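Household Layout and Storage
Handout 5: Does a grid help you set a table?
Oct 6, 2026

Read before the session. Bring your own floor plan from the September exercise, even if it's unfinished.

1. The claim

Most organizing manuals tell you to divide a surface into zones and give every object one of them. The Irkham method goes furthest. It says a marked surface will cut setting-up time, end arguments and keep a kitchen tidy for good. I have yet to see decent evidence for the last two. The first may be true for some people on some tables, and it's the only one we'll test.

The materials are cheap: brown kraft paper, blue tape, a couple of green plates, a rice cooker. Lay the tape by eye. The manuals want it measured, but a line that wanders a little still tells you which side of it you're on.

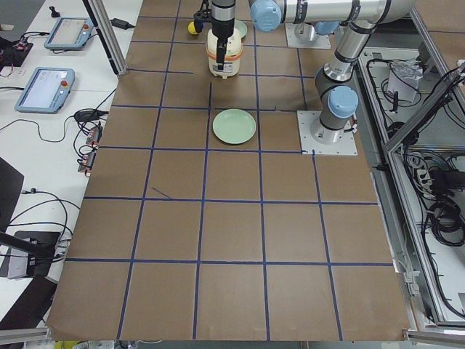 What a grid gives you is an address. "Put the plate in the middle column, one row in front of the cooker" can be followed by a person who has never been in your kitchen. "Put it near the cooker" can't, or at least two people will do it two ways. That much I accept. Whether you need that precision at home is another matter, and the Flurngate pamphlet (on reserve, 68 pages, most of them padding) never asks.

2. Things to watch for

Cell size. A cell should hold the largest dish you use often, with room for fingers. Serving platters will defeat any grid you draw.

Round things in square cells. The corners are wasted. Manuals call this "breathing space" — I call it lost counter.

Tape. It frays and tears, and a torn end leaves a gap in the line. Fix a gap if it confuses you and leave it otherwise. The Gilodby starter kit replaces tape with printed mats and charges accordingly. Don't buy it for this class.

Centering. A plate in the middle of its cell looks orderly. It doesn't follow that the table works better.
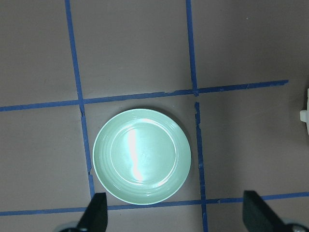
3. Appliances and small items

Place the cooker first. It's the thing people reach into and lift from, so everything else has to work around it. Leave a landing spot for the lid. The Xolalpa layout forgets this, and the lid ends up wherever there's space, usually on top of something you want.

Small items are the weak point of the whole system. Does a single piece of fruit deserve a cell as big as a plate's? By the rules, yes. Try it and decide for yourself.

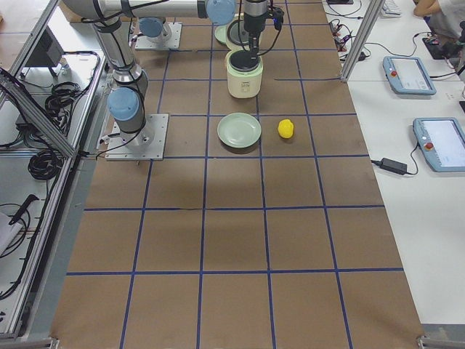
Fig. 3. Plate in front of the rice cooker, yellow item in the cell to its right.

4. Exercise

Work in pairs on a table at home or in the lab. Set it for a simple rice meal without a grid, then again with one. Swap roles and repeat, 8 settings in all. Write down the time for each and anything you had to move twice. If the second set is faster, ask whether the tape did it or you'd just had practice.

Write-up: 12 sentences at most, due next session. "It felt more organized" will not be accepted as a result.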